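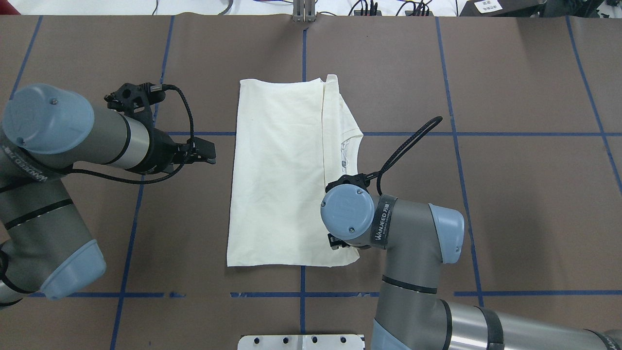
Section 3. Preparing the Table and Running the Cloth-Folding Routine

3.1 Scope

This section applies to the two-arm bench at the Stastdale shared workshop. It covers the table surface, the tape grid, the cameras, and the first supervised run of the folding routine. Members must complete the steps in order the first time they use the bench. Wiring and arm mounting are covered in Section 2 and are not repeated.

In this guide, "left arm" and "right arm" are named as seen from the operator's chair. The configuration file, named Javier, uses the same convention.

3.2 Before You Begin

You will need the following:

Brown paper, enough to cover the full table
Blue painter's tape
One off-white practice cloth from the drawer marked Jedetti
A steel rule and a soft pencil
The bench log

CAUTION: Both arms must be stopped from their pendants before anyone reaches over the table. Stopping one arm does not stop the other.

3.3 Covering the Table and Laying the Grid

1. Clear the table of tools and loose hardware. Move screws and bits to the side table.

2. Roll the paper out along the length of the table and smooth it from the center toward the edges. Fasten it on the underside only.

3. Mark the grid lines lightly in pencil. Spacing along the near edge is 200 mm. Take all measurements from the same corner.

4. Lay the long strips first, then the cross strips. Press each strip flat with the edge of the rule. Where two strips cross, one simply overlaps the other; do not cut the lower strip.

5. Inspect the strips. A ragged or torn end may stay in place if it lies flat and is well away from the cell where folding takes place. Replace any strip that lifts when rubbed with a fingertip.

Note: The grid is a guide for the operator. It allows the cloth to be returned to the same place between runs. The routine does not read the tape, and slightly slanted lines will not affect it.

6. Place the practice cloth over the center of the grid. Turn the long edges to run away from the operator's chair, and smooth it by hand. Light wrinkles are acceptable.

3.4 Checking the Cameras

The arm cameras send a 1920-pixel-wide image to the bench computer. Check both views before each session, including sessions that follow directly on another member's booking.

1. Start the Itel viewer and wait for all camera windows to open. This may take up to 30 seconds.

2. Select the wrist view. With the arm in its viewing position, the cloth should be in focus and its folded edge should stand out clearly from the paper. The gripper fingers need not be visible in this position.

3. Look for a shadow along the edge of the cloth. A narrow shadow is normal and helps the operator judge the height of the stack. If it is wide enough to hide the tape beside it, lower the bench lamp.

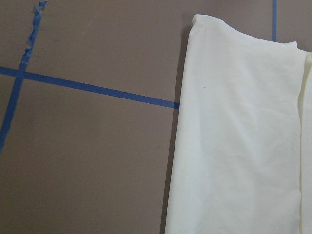

4. Select the overhead view and confirm that the fold area is visible. Parts of the arms may cover the far half of the table.

5. Wipe the lens with a dry cloth if any view is hazy, then repeat the check from step 1.

3.5 First Supervised Run

A bench supervisor must be present for a member's first run. Contact Evangelia Bakalis to arrange a time. Evening sessions end at 9 p.m.

1. Lay both pendants on the side table, screens up, with the red emergency stop buttons within easy reach.

2. Confirm that no cable hangs low enough to drag across the cloth. Tie back any slack at the joint, leaving enough for full travel.

3. Load the Javier file and select reduced speed.

4. Start the routine. One arm holds the fabric while the other approaches. Watch the space between the two wrists throughout this stage — it is the most likely point of contact.
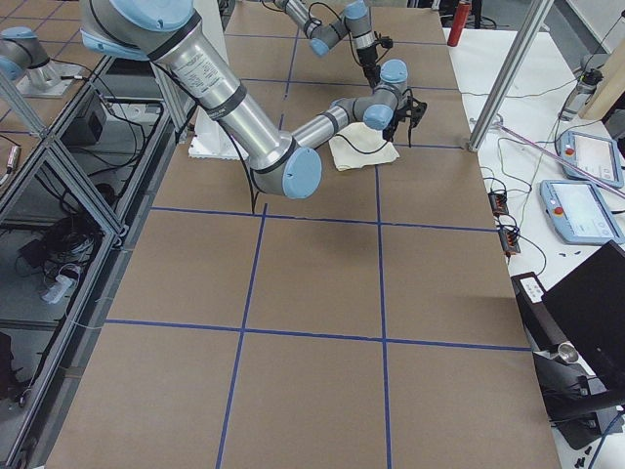

Keep one hand near the stop button until both arms have returned to their rest positions. If the grippers come closer together than the width of a hand, stop both arms, note the step shown in the Itel viewer, and do not restart without the supervisor's approval.

5. When the routine has ended, stop both arms and inspect the fold. Small creases are not a fault. Record a fault if a layer has been dragged out of line or the paper has been marked.

6. Enter the result in the bench log with your name and the speed used.

CAUTION: Do not straighten the cloth by hand while the routine is paused. A paused arm may resume movement without warning.

3.6 Care of the Surface

Replace the paper when it is torn or when pencil marks from earlier grids make the current one hard to follow. Remove the tape slowly, at a low angle. Spare paper is kept under the bench. Requests for changes to the grid layout should be sent in writing to Gumaro Alvarado, who maintains the master drawing.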